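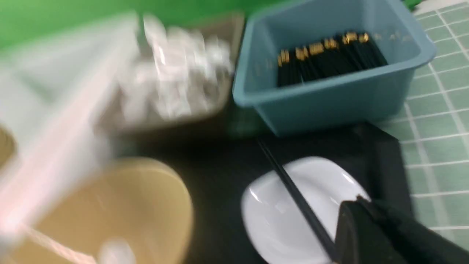

Chapter 6
Storage of Small Wares

6.1 Scope of the Chapter

Chapter 5 dealt with dishwashing and drying. The present chapter follows the clean items from the drying rack to the point of use. The term small wares covers cutlery, chopsticks, serving spoons, tongs, and similar hand-sized items that are issued to diners or used at the serving counter. Plates, bowls, and trays are stored by other methods and are treated in Chapter 7. Knives and other sharp tools are excluded and appear in Chapter 9.

After reading this chapter, the student should be able to calculate the working stock of an item, select a suitable container for it, and set a reorder point.

6.2 Working Stock and Reserve Stock

Stock held in a dining operation is divided into two parts. Working stock is the quantity in circulation during a normal service. Reserve stock is held apart and drawn on only when working stock falls below a set level.

Working stock depends on the number of seats, the number of times each seat is filled during a service, and the time needed to return a used item to the counter. The last of these is called the return time. It includes clearing, washing, drying, and sorting. Where the return time is longer than the service itself, no item can be used twice, and working stock must equal the total number of covers.

Consider the staff canteen at Cerkdale, which has 300 seats. Each seat is filled twice during the midday service, giving 600 covers. If the return time is longer than the service, 600 sets are required. If the return time is short enough for every set used in the first sitting to be back before the second, 300 sets will do. Most canteens fall between these two limits.

Reserve stock is stated as a percentage of working stock. The Cerkdale canteen keeps a reserve of 30 percent. With a working stock of 600 sets, the reserve is 180 sets and the total holding is 780.

6.3 Losses

Small wares are lost through breakage, wear, and accidental disposal with food waste. Of these, accidental disposal is the hardest to measure. It leaves no damaged item behind and is found only by a full count.

The loss rate for a period is the opening count, plus any items received, minus the closing count, divided by the opening count. A full count should be made at the same point in the cycle each time, after washing and before the next issue. Counts made during service are of little value.

Worked example. The Gandamgate dining hall opened September with 717 serving spoons and received 72 during the month. The closing count was 753. The loss was 36 spoons, or 5.0 percent of the opening count.

6.4 Containers

A container for small wares must hold the items in a known direction, allow air to reach them, and be easy to wash. Open bins and divided trays are the two common types. Items of one length may be kept side by side in an open bin. Items of mixed length should be kept in divided trays, where short pieces cannot slip under long ones.

Bins should not be filled above the rim. Overfilled bins cannot be stacked or covered, and pieces are easily dropped when the bin is moved. Section 6.5 gives the method for finding the capacity of a bin from its inside dimensions and the thickness of the item stored.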